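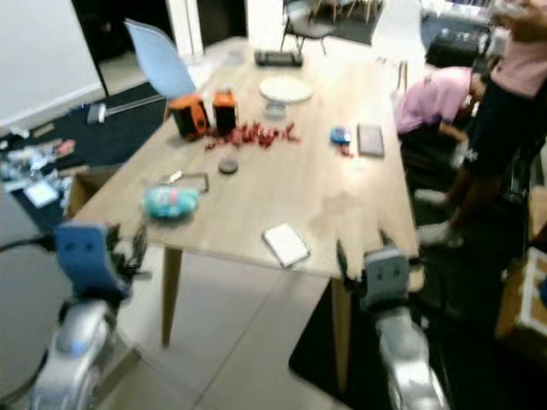 Figure 1. A wooden table with two portable speakers and a number of small red pieces.

Unit 3: Describing and Recording Objects in a Small Collection

Module handout, Grorner School of Collections Practice
To be read before the January seminar

3.1 Purpose of the unit

Students taking this unit are expected to produce catalogue entries that a stranger could use. An entry is read by people who have never handled the object and may never do so: insurers, borrowers, researchers, and staff appointed long after the cataloguer has left. The standard applied in assessment is whether such a reader could pick the object out from others of the same general type.

The unit deals with modern domestic objects. Older material is covered in Unit 5, and works on paper in Unit 6. Students transferring from the Skedden certificate will have met some of the terms below with slightly different meanings and should follow the usage given here.

3.2 The parts of an entry

A full entry under the Tiwari scheme has 9 fields. The first four are required at the point of entry into the collection:

Accession number
Object name
Brief description
Location

The remaining five (materials, dimensions, condition, source, associations) may be completed later, although no object may be lent until they are filled in. The accession number is never reused, even where an object has left the collection or a record was opened in error. A cancelled record is kept and marked as such.

The object name is a single noun or short noun phrase taken from the approved list. "Speaker, portable" is an approved name. "Bluetooth thing" is not, and entries of that kind were common in the sample reviewed last year. Where no approved name fits, the cataloguer uses the nearest broader name and proposes an addition through the module tutor.

3.3 Groups, sets and parts

Students find this the hardest section of the unit, and time will be set aside for it in the seminar.

A set is a number of objects made or sold to be used together. A group is a number of objects brought together by an owner or by circumstance. The difference matters when one member is lost. A set with a member missing is incomplete and is recorded as such in the condition field. A group with a member missing is simply a smaller group.

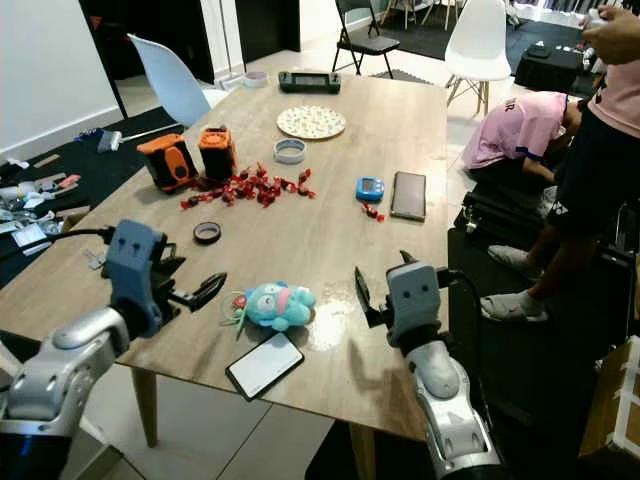 Parts are treated separately from both. A part is physically joined to an object, or was made to be joined to it, and does not ordinarily receive a number of its own. It takes the number of the parent object followed by a point and a lower-case letter. The usual difficulty lies with attachments that may have been added by an owner. A light blue plush toy with a green-and-red keyring strap attached would be entered once, under "Toy, soft", with the strap recorded as a part and its colours given in the brief description. If the cataloguer cannot establish whether a strap was supplied with a toy, the entry should say so in plain terms. It is better to write "origin of strap not known" than to leave the point open to be guessed at. Parts must not be removed for convenience in storage without the written agreement of the collection manager.

Many small items of one kind may be numbered as a lot. The lot record states the number of items if it is known and the method used to arrive at it. Weighing is acceptable for lots of beads, buttons and similar material, provided that a counted sample is weighed first and the figures are kept with the record.

3.4 Writing the brief description

The description runs from the general to the particular. It begins with the object name, continues with form, colour and decoration, and ends with any marks or lettering. It should not exceed 91 words. Opinions on quality, charm or rarity are left out.

Colour is a frequent cause of disagreement. Students should use common colour words with no more than one qualifier: "light blue", "dark green". Trade names for colours are to be avoided unless they appear on the object itself. Two cataloguers working under different lamps will often choose different words for the same surface.

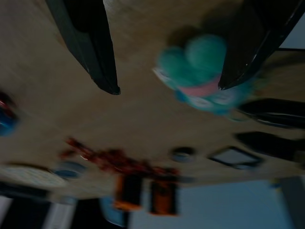 Where this happens, the earlier wording stands until the object has been examined again in daylight, and the later cataloguer adds a dated note. Wording is not overwritten. The revision history of a record has often proved more useful than its final state, particularly in dyed textiles that have faded in store.

Materials are given only so far as they are known. "Textile" is a proper entry. "Polyester" requires a label or a test.

3.5 Exercise

The practice collection at Closulik House holds about 1,100 objects, of which a selection will be laid out in the teaching room. Each student is to:

choose 3 objects, at least one of which has a part;
complete all fields for each on the standard form;
exchange forms with another student, who will attempt to find the objects from the written entries alone.

Forms are to be handed in with the partner's comments attached. Pencil only in the teaching room. Gloves are supplied for metal objects and need not be worn for others.

3.6 Reading

Grorner cataloguing manual, sections on naming and numbering
Tiwari scheme, field guidance, second part
Skedden glossary (for comparison only)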